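Acceptance rules for simulated runs before hardware, who follows these?
Forum: Manipulation & Test Practice

posted by gantry_gus, 31 Aug 2025

Our integrator (Ostier) sent over a written practice for kitchen tasks and wants us to sign it. Eight rules. Most are fine. Rule 3 says every simulated episode needs a wrist view and a body view saved together, and an episode missing either one gets thrown out. Rule 5 says no run counts unless the gripper is visibly open and empty at the start. I've read a lot of these papers and most of them die in a drawer, so tell me if anybody does this for real.
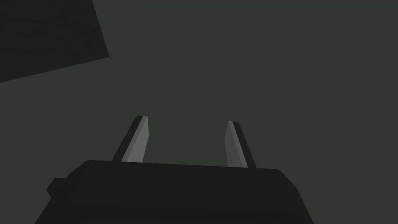
Wrist view, gripper open, nothing between the fingers.

You can check rule 5 off a view like that in a second. What I doubt is that it says anything about the run being any good.

plesstead_pete

We do it at Plesstead. It's boring and it works. Before the rule we had people arguing over whether a bad grasp was the policy or a bad start.

kettle7

"It works" compared to what? Did you keep numbers from before the rule?

plesstead_pete

No, we didn't. We did go through 327 episodes after and threw out 18 for a bad start.

kettle7

So you know how many you tossed and you don't know if tossing them helped. That's my problem with the whole Ostier thing. It reads like somebody wrote down their habits and called it a standard. 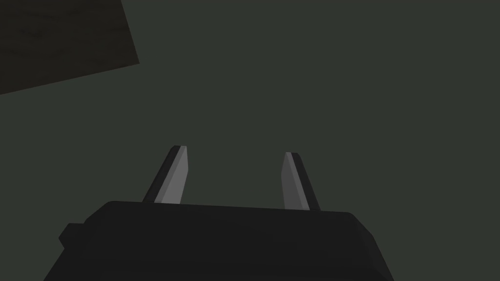
And the wrist view is the weak part. You get two fingers, a corner of brown wood and a whole lot of dark background. Try telling me from that where the arm is standing. If a reviewer has to sign that the start pose was right, they need more than that.

Zoltán Győri

I helped write a similar sheet for Cimetti, so I'm biased. The wrist view was never meant to show the start pose. It answers one question – is the gripper clear? The body view answers the rest. People get in trouble when they let one stand in for the other.

gantry_gus

OK, but the body views are tilted like crazy.

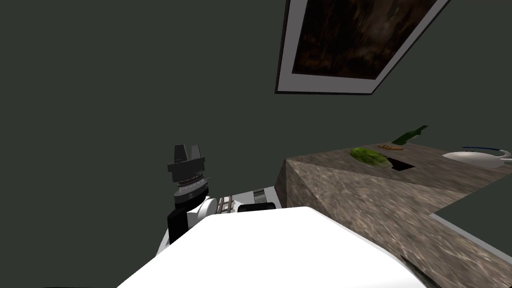

I can live with tilted if it's tilted the same way every time. The sheet says nothing on that. It says "a clear view of the work surface" and leaves "clear" up to whoever is reviewing that day. You've got lettuce, a carrot, a bottle and a bowl on one counter and half the front of it is behind the robot's own body. Is that clear? I'd pass it. My coworker wouldn't.

Zoltán Győri

Then write your own line. Ours said all items for the task must be at least partly in view and the gripper must be away from them. Took us 18 drafts to agree on "away".
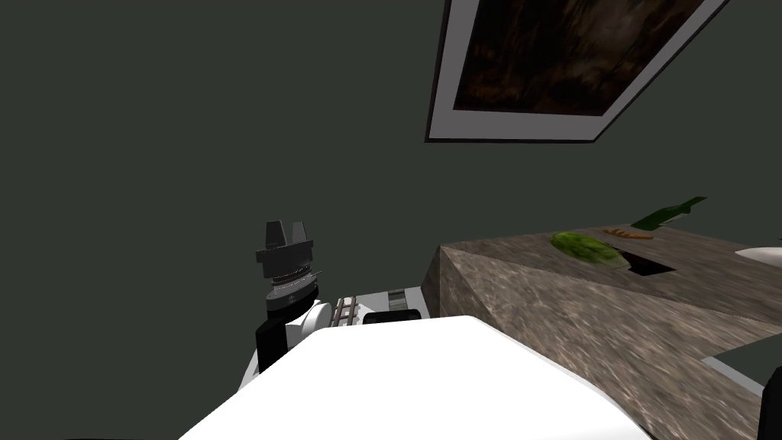
Reading time for the full Cimetti sheet: 8 min

Skip to the part on partial views if you're short on time. A bowl running out of view at the side passes under our wording if the task doesn't touch it. If the task is "put the carrot in the bowl" it fails and you set the camera again.

kettle7

That I could sign. It's a yes or no.

plesstead_pete

Still think you're all making it too hard. Yuen has one rule, save everything and sort it later.

kettle7

And how's the sorting going?

gantry_gus

Sending rule 3 back with Zoltán's wording. Leaving 5 alone for now, though I still don't buy it.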